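The Folding Hour
Household work has seldom attracted institutional attention in Gurnville. The Moldale Centre for Domestic Life, which opened its laundry survey in March, considers the omission regrettable.
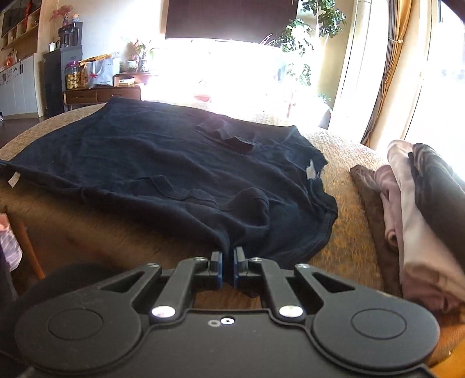
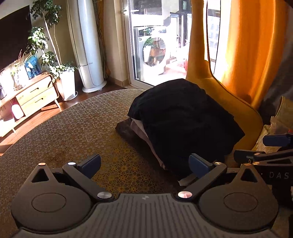 The survey invited residents to record where clean clothing is sorted once it leaves the line. Of the 2,761 entries received, a clear majority named the living room, with the sofa preferred for its breadth and the dining table a frequent second choice. Purpose-built laundry benches were mentioned by 200 households.

"The living room offers daylight and company," said Kamlesh Dubey, who directs the Centre's program on the home. "Residents told us they would sooner fold a T-shirt beside the television than in a room with no window."

Methods vary considerably. Zorica Tomić, a respondent for nine years to the Centre's various studies, lays each shirt flat, turns in the sleeves and folds from the hem upward. Ánh Kiều sorts by wearer before any folding begins, and keeps dark garments until the end.

The Centre advises that good tablecloths be removed or covered before damp items are set down, and that upholstery be brushed beforehand. Its full findings will be available to members at the Moldale reading room from November 12, 2021.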